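Call for participants: Skeline bedroom air study

Posted 19/05/2026

The Skeline study is recruiting households for a winter of measurements on carbon dioxide, temperature and relative humidity in occupied bedrooms. The first phase collected 1,384 nights of usable data, mostly from detached houses with trickle vents. Flats, terraces and converted buildings are under-represented, and this call is aimed at them.

Who can take part

Any adult who sleeps at the same address at least five nights a week and expects to stay there through the heating season. Tenants are welcome. The loggers need no drilling and do not connect to the household network, but tenants should check their agreement if it restricts monitoring equipment. Shared bedrooms are eligible provided both occupants sign the consent form. Homes with whole-house mechanical ventilation are being covered by the Ultach strand and should apply there.

We cannot accept rooms with an open-flued appliance, rooms used for drying laundry on more than two days a week, or rooms where anyone smokes or vapes.

What is involved

Each household receives two loggers, one for the bedroom and one for the landing, hall or living area next to it. They record at five-minute intervals and run for 17 weeks on the supplied cells. You will be asked to keep a short nightly record: time to bed, time up, number of sleepers, window open or shut, door open or shut. The paper version fits on one side of A4 per fortnight. There is also a web form. 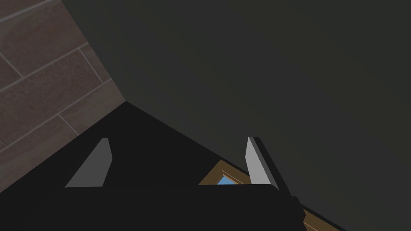 Lanying Kang asks whether a missed night has to be reported or can be left blank, and whether a run of blanks, for instance during a holiday, would cost a household its place. From the first phase she recalls filling in several nights from memory and would prefer not to do that again.

Leave them blank. Entries made from memory after more than one day were removed in processing anyway, and the model handles gaps. Absences of up to three weeks in total are acceptable. Tell us the dates if you can.

Logger placement

The bedroom unit goes on a shelf or chest of drawers between 0.9 m and 1.5 m above the floor, at least 1 m from the nearest pillow and out of direct sun. Do not place it above a radiator or on a windowsill. The second unit follows the same rules. Once the start date has passed, neither unit should be moved — if it has to be, write down the date and time.

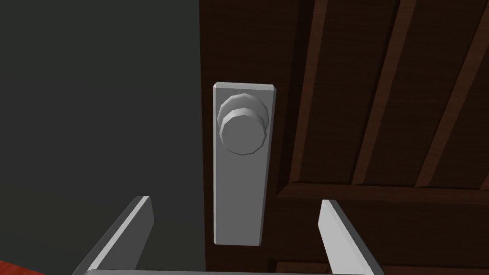

Door position is the variable most often recorded wrongly, and it has a large effect on overnight carbon dioxide. "Open" means a gap of 100 mm or more, "ajar" anything less, and "shut" means latched. A magnetic contact sensor is supplied as a check on the written record. It is fixed with removable adhesive near the top of the door on the opening side, with its magnet on the adjoining frame. Keep it well away from the furniture; on a door with a tall backplate behind a round knob, like the one shown, that means clear of the whole plate. Wood-textured finishes should be wiped with a dry cloth first. If the adhesive does not hold after a day, ask for the clip version.

Payment and data

Households completing the full period receive £200, paid in one transfer after the loggers are returned. Those who withdraw early are paid pro rata by complete week. Return postage is covered. Readings are stored under a household code and the address list is held separately by Suqin Luo. You will receive a summary of your own rooms in May.

How to apply

Request the screening form from Euan Crichton at the Skeline office, giving the building type, floor level and approximate year of construction. Queries about consent should go to Yanling Liang. Applicants already enrolled in Omero can take part in both studies but must say so on the form.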